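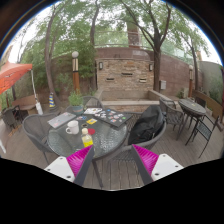 手持夹爪指垫户外对比测试操作指南

适用范围

本指南适用于在户外露台、庭院等半开放环境中，使用手持夹爪采集装置对不同软质指垫进行对比测试的人员。指南涵盖测试前的检查、场地与物品布置、相机设置、操作流程、记录方法及结果整理。固定机械臂上的指垫测试另有规程，本指南仅在最后一节说明两者的衔接方式。

文中所称“手持夹爪”，指由操作人员单手或双手握持、带有随动相机的双指平行夹爪。所称“指垫”，指安装于手指基座内侧、直接接触物品的可更换软质部件。参加测试的指垫为两种：Kavano条纹指垫（洋红色，表面带凸纹）与Pichler平面指垫（表面无纹理）。两种指垫共用同一套白色Kosar基座，除指垫外，其余条件应尽量保持一致。

一、测试前准备

1. 设备清单

手持夹爪一台，Kosar基座一副，Kavano条纹指垫与Pichler平面指垫各两副（一副使用，一副备用），Cula控制盒一台及配套连接线，存储卡两张，备用电池，内六角扳手，无绒布，清水，遮光布，纸质记录表。

2. 安装指垫

更换指垫前应关闭Cula控制盒电源。将基座上的螺钉依次松开，取下旧指垫，用无绒布擦拭接触面后再装入新指垫。螺钉应先全部带入，再交替拧紧。左右两侧指垫须为同一型号、同一批次，凸纹方向须对称。

安装完成后，手动开合夹爪，检查以下情形：

指垫前端在闭合时是否对齐；
指垫与基座之间是否有缝隙；
张开至最大行程时，指垫是否触碰外壳；
从相机视角观察，左右手指是否均完整进入画面下方。

本规程使用的夹爪最大开口为75毫米。装上指垫后，实际可用开口会略有减少，应以卡尺重新测量，并填入记录表“有效开口”一栏。两种指垫的有效开口如不相同，整理结果时须一并列出。

3. 零位校准

在Cula控制盒的主菜单中选择“夹爪”，进入“零位”，使两指轻触后按确认键，再张开至最大行程并再次确认。每次更换指垫后均须重新执行零位校准。不得沿用上一副指垫的校准值。

二、场地布置

1. 场地选择

户外测试宜选择地面平整、桌面稳定的位置。木质铺板地面可以使用，但应避开松动的板条，并确认桌脚没有落入板缝。桌子周围应至少留出一侧供操作人员站立和移动，该侧的椅子可事先移开，其余椅子可以保留在原处。

露台上常有的遮阳伞、灯柱、盆栽、长椅和砖墙，均可作为自然背景。此类物体轮廓清楚，有利于相机定位。需要注意的是，开始采集后不得再移动背景中的大件物体，遮阳伞也不得中途收起或转向。若必须调整，应结束当前组次，重新编号后再开始。

2. 桌面

玻璃桌面是户外测试中较难处理的一类表面。透过玻璃可以看到下方的桌脚和地板，操作人员容易误判指尖与桌面的距离；带纹理的玻璃还会使桌下物体的边缘变形。首次在玻璃桌面上测试的人员，应先进行不计入结果的练习，直至能够在不碰撞桌面的情况下接近物品。

桌面应在每组开始前擦净、擦干。禁止在玻璃桌面上进行快速下压动作。

3. 物品

桌面物品应包含不同的高度、厚度和表面。推荐组合如下：

（1）瓶类。带盖透明瓶，内装有色液体，例如装有黄色液体、配白色瓶盖的瓶子。瓶盖应在测试前由第二人检查。

（2）杯类。带把手的白色陶瓷杯。杯把朝向须在记录表中注明，以相机视角为准，填写“左”“右”“前”或“后”。

（3）扁平物。小型圆形物件、卡片、单张纸。扁平物最能反映指垫前端的差异，每组均应包含。

（4）背景物。笔记本电脑等较大物品可以置于桌面，作为遮挡物和参照物，但不列为抓取对象。贴有多种彩色贴纸的电脑外壳纹理丰富，适合放在桌面后侧；外壳光洁的电脑会反射天光，宜斜放。

各物品之间应留有可供手指进入的间隙，同时不必排列整齐。测试的目的在于比较指垫在日常摆放条件下的表现，过于规整的摆放会降低结果的参考价值。完成摆放后，用铅笔在记录表的桌面简图上标出各抓取对象的位置，更换指垫后按简图复位。

三、相机设置

1. 曝光

户外光线变化较快。阴天光线均匀，适合首次测试；晴天应避开桌面出现强烈反光的时段。曝光应设为手动，以白色杯体不过曝为准。白平衡同样设为手动，并在两种指垫的测试中保持不变。彩色指垫在自动白平衡下可能使画面整体偏色，距离越近越明显。

2. 视角

广角镜头的画面边缘会出现弯曲，四周或下方可能有黑色区域，属于正常现象，不需裁切。操作人员应确认下列内容同时可见：左右两侧指垫的内侧边缘、两指之间的区域、桌面主要抓取对象，以及桌后至少一处固定背景。

3. 试录

正式采集前应试录一段，在Cula控制盒上回放，检查画面是否清晰、夹爪开度数值是否随手指动作变化。开度曲线出现平直段而手指仍在运动时，应检查连接线并重新校准。

四、操作流程

每种指垫按以下步骤完成一组测试。一次外出宜连续完成两种指垫，以减少光线差异。

步骤一：操作人员站在桌前，双指张开，使夹爪朝向桌面中央，静止2秒。此段用于确定起始姿态，不可省略。

步骤二：缓慢接近第一件抓取对象。接近过程中保持手腕稳定，手指对准物品两侧，避免单侧先行接触。

步骤三：闭合夹爪。观察指垫变形情况，凸纹指垫在接触曲面时应有多道凸纹同时受力。如仅有前端一道接触，应松开并调整角度，该次记为“重新对准”。

步骤四：将物品提离桌面，静止2秒，再放回简图标示的位置。瓶类和杯类只作竖直提升，不作倾斜。

步骤五：松开夹爪，退回起始姿态，按结束键。

步骤六：由记录人员填写本次结果，随后进行下一件。

扁平物的抓取与上述流程略有不同。卡片和圆形小件可先以一侧指垫推移至桌边，待其部分悬空后再夹取；也可由两指直接从两侧收拢。两种方式都应测试，并分别记录。纸张仅测试推移与夹取，遇风时暂停，不得用胶带固定。

操作中如碰倒物品，应按结束键，保留该段数据并标为“中断”。不得删除中断数据，也不得在同一段内扶正物品后继续。

五、记录方法

每次抓取填写一行，包括：指垫型号、物品类别、起始角度、结果、备注。结果分为以下四类：

成功：一次闭合后提起，放回前未滑落；
滑移：提起后物品与指垫之间出现可见位移，但未掉落；
脱落：提起过程中或静止期间掉落；
未夹起：闭合后物品未离开桌面。

备注栏用于填写不便归类的情况，例如指垫卷边、凸纹夹入纸角、瓶身转动。描述应简短，并避免使用“手感好”“较稳”等无法比对的说法。

记录人员应站在操作人员侧后方，不进入相机视野。两人对结果判断不一致时，以回放为准。

六、结果整理

采集结束后，将存储卡中的数据导入Cula整理软件，按指垫型号分组。软件会依据开度曲线自动切分片段，切分结果须人工复核。以上一轮测试为例，导入的900段原始片段中，有198段因起始静止段缺失而退回补采，主要集中在操作人员轮换之后。为此，轮换后的首次操作应由记录人员口头提示起始步骤。

复核时应逐项确认：

片段开头是否包含完整的静止段；
指垫是否与记录表所填型号一致；
物品位置是否与简图相符；
画面中有无人员经过或背景物移动。

比较两种指垫时，应按物品类别分别列出结果，不得只给出总成功率。瓶类与扁平物的差异往往方向相反，合并后难以看出。凸纹指垫对曲面物品的贴合通常较好，而前端较厚，夹取薄片时需要更小的接近角；平面指垫则应重点查看瓶身滑移的记录。以上仅供复核时参考，最终结论须以本次数据为依据。

七、常见问题

指垫在闭合后偏向一侧

先检查两侧螺钉是否拧紧，再检查左右指垫是否装反。仍未排除时，更换备用指垫并重新校准。已采集的数据应自最近一次正常片段之后全部标注。

透明瓶在画面中边缘不清

可将瓶子平移至背景较简单的位置，同时更新简图。不得在瓶身粘贴标记。

指垫表面沾有灰尘或树叶碎屑

用微湿的无绒布擦拭，自然晾干后继续。凸纹之间的碎屑应逐道清理。禁止使用酒精，以免软质材料发硬。

光线在两组之间明显变化

暂停测试，待光线恢复后继续。如无法恢复，应在当前光线下将两种指垫全部重测，不得将不同光线下的两组直接比较。

旁人靠近测试区域

按结束键暂停，待其离开后重新从步骤一开始。拍到人员面部的片段应在导入时移出数据集。

八、与固定机械臂测试的衔接

手持测试用于初步筛选。经手持测试选定的指垫，应使用同一副基座转装至固定机械臂，并重复瓶类、杯类与扁平物三项。转装后须重新测量有效开口，并核对相机与指尖的相对位置。手持测试中标为“重新对准”的物品，在机械臂测试中应优先安排。

九、收尾与归还

测试结束后，先关闭Cula控制盒，再拆下指垫。指垫应平放于原包装内，不得叠压。基座螺钉清点后装袋。桌椅和盆栽恢复原位，瓶、杯等物品清洗后入箱。设备借用登记每周二统一核对，指垫如有撕裂或凸纹脱落，请在归还时填写损耗单，并附上对应组次编号。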